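3 安装与首次使用

3.1 选择放置位置

Kuvel 台式厨余堆肥桶应放在平整、稳固的台面或地面上。桶体装满后较重,不要放在折叠桌、玻璃搁板或带轮的小推车上。

放置时请留意以下几点:

1. 桶身后侧与墙面之间留出一掌宽的距离,背部的进气孔不得遮挡。
2. 避开暖气片、灶台和阳光直射的窗台。
3. 木质台面请先垫上随机附带的防滑垫。长期直接接触冷凝水,台面可能留下圈痕。
4. 电源线不要从桶底穿过。
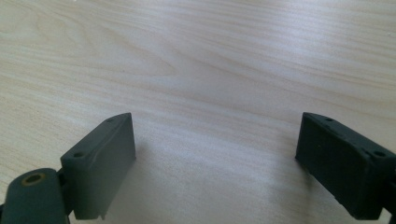
确定位置后,用手按压桶身四角。若有晃动,逆时针旋转对应的底脚将其调高,直到桶身不再摇摆。底脚最多可旋出 4 圈,超出后可能脱落。

注意:请勿在桶体已装料的情况下调节底脚。先将内桶取出,再进行调节。

3.2 安装滤芯

滤芯出厂时单独密封,未安装在机内。

1. 打开滤芯仓盖(位于桶盖内侧),向“开”的方向推动卡扣。
2. 撕去滤芯两面的保护膜。只撕一面时气流不通,运行十几分钟后会出现 E2 提示。
3. 将滤芯有网格的一面朝下放入仓内。
4. 合上仓盖,听到“咔”的一声即为到位。

Vutmont 系列的旧款滤芯外形相近,但厚度不同,不能用于本机。

3.3 加入菌种与底料

首次使用必须先铺底料。底料可用随机附带的椰糠砖,也可用干燥的锯末。刨花颗粒太大,不建议使用。

1. 将椰糠砖放入内桶,缓慢倒入 800 毫升清水,静置至完全散开。
2. 用木铲翻松,捏一把在手中,能成团但不滴水为宜。偏湿时敞盖晾半天再继续。
3. 均匀撒入一整袋菌种,翻拌两遍。
4. 盖好桶盖,接通电源,长按“启动”键三秒。

菌种激活需要一昼夜。在此期间不要投入厨余,也不要频繁开盖。指示灯由黄色闪烁变为绿色常亮后,即可开始投料。

注意:菌种未用完时请扎紧袋口,放在阴凉处,避免儿童和宠物接触。7月等高温时段建议冷藏,但不要冷冻。

3.4 日常投料

每天的投料量不要超过内桶内壁上的下刻度线。块头较大的菜根、瓜皮先切成小段,分解会快很多。

可以投入:菜叶、果皮、米饭、面食、茶叶渣、咖啡渣、碾碎的蛋壳。

少量投入:柑橘皮、洋葱、豆腐渣。一次过多会使桶内偏酸。

不可投入:大骨头、贝壳、食用油、塑料袋、牙签、药品,以及标称“可降解”但未注明适合家庭堆肥的袋子。

平时可在台面上另备一个带盖的小容器,把当天的厨余攒在一起,晚上一次投入。容器内套袋的,倒料时请把袋子取下,不要连袋投入。
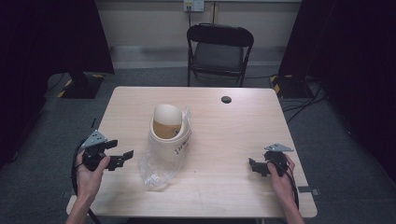 投料后按一次“搅拌”键。搅拌过程中打开桶盖,电机会自动停转,合盖后需要重新按键才能继续。

若两天以上不投料,请将机器切换到“休眠”模式。外出超过两周时,应取出三分之二的物料,留下的部分加一把干底料拌匀,再断开电源。

3.5 常见情况处理

有酸味:物料偏湿或淀粉类过多。暂停投料一天,加入两把干底料,搅拌两次。

有氨味:含氮物料过多。加入碎纸板或干树叶,并检查滤芯是否受潮。

表面出现白色菌丝:属于正常现象,搅拌后会消失。

出现小飞虫:检查密封圈是否有残渣夹住。擦净后合盖,并用干底料覆盖表面,厚度约一指。

E2 提示:气流受阻。依次检查进气孔、滤芯保护膜和滤芯仓盖。

E5 提示:搅拌轴卡住。断开电源,取出内桶,清除缠绕在轴上的纤维或硬物。严禁在通电状态下把手伸入桶内。

3.6 配件订购

更换滤芯请认准配件号 302,密封圈为配件号 183。配件可在 Brorkent 门店或原购买处订购,订购时请提供桶底标签上的序列号。

本节修订日期:2021年2月16日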